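How to submit your personal statement through the Skeritz portal

Updated Jul 22, 2019

These steps apply to anyone applying to Zirkotside College for the November intake. Have your applicant number ready before you start. It is printed at the top of your confirmation email.

Step 1. Sign in to Skeritz and open the Documents tab. If the tab is gray, your application form is incomplete.

Step 2. Select Personal Statement, then New. Paste your text as plain text. Formatting is removed on upload.

Step 3. Check the length. The field accepts up to 683 words. Longer text is rejected, not shortened.

Step 4. Choose your first-choice course from the list. Applicants to the Cirillo program must choose 2 courses and enter the same statement for both.

Step 5. Press Save, then Submit. Saved statements are not sent to the admissions office until you press Submit. 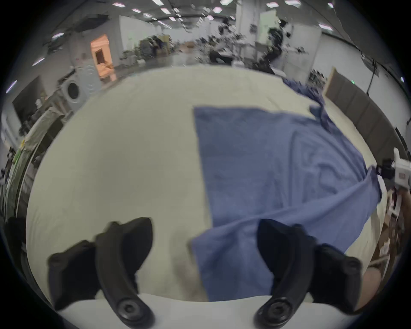

Blue cloth on a cream-white tabletop.

Changing a submitted statement

You can replace a statement once. Open Documents, select Withdraw, and repeat the steps from step 2. The status line changes to Received within four working days. If it still reads Pending after that, write to Rafsan Patwary in Admissions and include your applicant number in the subject line. Do not upload a second copy.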